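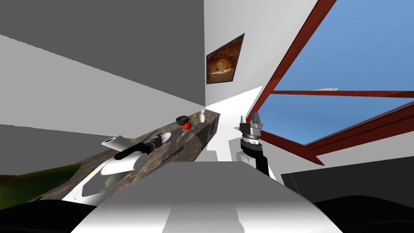
Home | Posts | Odds and ends | About | Search

The target for October is 1636 good examples, and on Monday morning we had 117. I mention this because Remedios Lozano has put both numbers on the whiteboard by the kettle, in red, and I now have to look at them every time I want a drink.

For those of you who only come for the bread posts, I should say what I do all day. I teach a robot to move things from one bit of a kitchen to another. The robot doesn't exist yet in any form you could trip over. Neither does the kitchen. It's all on a computer, and I sit in a swivel chair with a controller in each hand and steer two arms about until the plate is where the plate is meant to be. Then I press the pedal, the whole run is saved, the kitchen resets itself and I do it again. Do that enough times and the learning system, which we call Brindero, is supposed to get the idea.

People assume simulation is the easy version. No broken crockery, no mopping. I assumed it too, and I was told as much at the interview by Nicanor Zabala, who has since stopped saying it in my hearing. What you get in exchange for not mopping is a world in which everything is slightly slippery and nothing has ever been picked up before. In my own kitchen I don't think about how I lift a plate. I have been lifting plates since I was small. In the simulated one I have to come in low with the left arm, get a finger under the rim and a finger over it, close, wait for the thing to stop shivering, and only then lift. If I lift while it's shivering, the plate leaves. Sometimes it leaves through the wall.

The fruit is worse. We've a yellow one and a red one. I call the red one a tomato and Remedios calls it an apple, and the instruction file was written by somebody who had evidently heard this argument before, as it says "red item". The red item rolls. It doesn't roll far, but it rolls with a sort of intent, usually towards the cutlery, and if the gripper touches it at anything but the fattest part it squirts off down the worktop and I've lost another run.

Which brings me to what counts as a good example, a subject on which I could now speak for two hours without notes.

When I started I thought a good example was a perfect one. I'd practise a pick until I had it smooth, then record it, and throw away anything with a wobble in it. I was very pleased with my first batch. They were lovely to watch. We trained Brindero on 200 of them and it learnt to do exactly what I did, beautifully, provided the plate was exactly where I'd had it. Shift the plate a hand's width and it would glide in, close its fingers on nothing at all, and carry the nothing carefully across the room. It even put the nothing down gently. I was quite moved.

So now the rules have changed. Everything gets shuffled at the start of each run: the bowl, the fruit, the little white bottle, the plate, the height the robot's standing at, which way it's facing. And I'm to leave the mistakes in, as long as I recover from them. If I miss the bottle and have to go back for it, that's a keeper. If I knock the bottle over and stand it up again, Nicanor is delighted and tells people about it. If I knock it over and say something rude and hit reset, that's a bin. You can't fake the mistakes, either. I tried. A deliberate miss looks like a man pretending to trip on a pavement, and Remedios, who reviews every single run at double speed with a biscuit on the go, spotted it straight away. "You slowed down before you got it wrong," she said. I've been thinking about that in other connections.

The part I hadn't expected is how much the view matters. I see what the robot sees, more or less, which means its own chest is forever in the way, like eating soup in a life jacket. And the view isn't always level. When the robot leans, everything leans, and you get the worktop running uphill and a great slab of blue sky where the floor ought to be. Your hands go on believing in the old up and down for a good few seconds. I had to stop after twenty minutes of it the first week and go and look at the car park. The tilted runs are useful, I'm told, precisely for being horrible, and there's a quota of them. I do mine before lunch.

I've grown fond of the kitchen, all the same. It's called Segura in the menus (there's another one called Tevberg, with dark cupboards and a fridge door that opens through your head). Segura has a big window with reddish wooden beams and permanent fine weather. It has kitchen roll on a holder, lying on its side, which I've never once been asked to touch. There's a picture on the far wall that I took for an oven for weeks, a brown and orange archway sort of thing with a glow in the middle, and I still think it's an oven, though I grant you I think most things are an oven. See the bread posts.

What I'd change, if anyone asked, is the length of the tasks. At present each run is one job: plate to the far end, bottle beside the bowl, red item into the bowl. But nobody tidies a kitchen like that. You pick up the plate, notice the spoon, put the plate down again, move the spoon, forget the plate. I suggested recording a few runs of real pottering and Nicanor went a bit quiet and said it would be very hard to label. I said it was very hard to live with, too, but my wife manages.

He has agreed to a small trial with both arms working at once, the right one holding something ready while the left one does the fiddly bit near the counter. I'm not good at this. It turns out my left hand has been coasting for decades. The first afternoon I kept moving the wrong arm, so the idle one would swing up and wave at the window while the plate sat there waiting. Remedios kept one of those runs, and not for training.

We're also getting a new pair of controllers from a firm called Flolluro, which are meant to push back when the gripper touches something. At the moment I get no feeling at all through my hands and judge everything by eye and by the small click in the headphones. I've asked whether they'll push back hard when I hit the wall. There was some laughter, but no answer.

As of this evening the whiteboard says nearly 200, which Remedios has written as a word, "nearly", with two lines under it. It'd be higher but she binned a batch of mine from after lunch in which, she says, I was "clearly just cross with the bowl". I've watched them back and I can't really argue.

Rye loaf next time. The starter's come back from the dead and I've got photos.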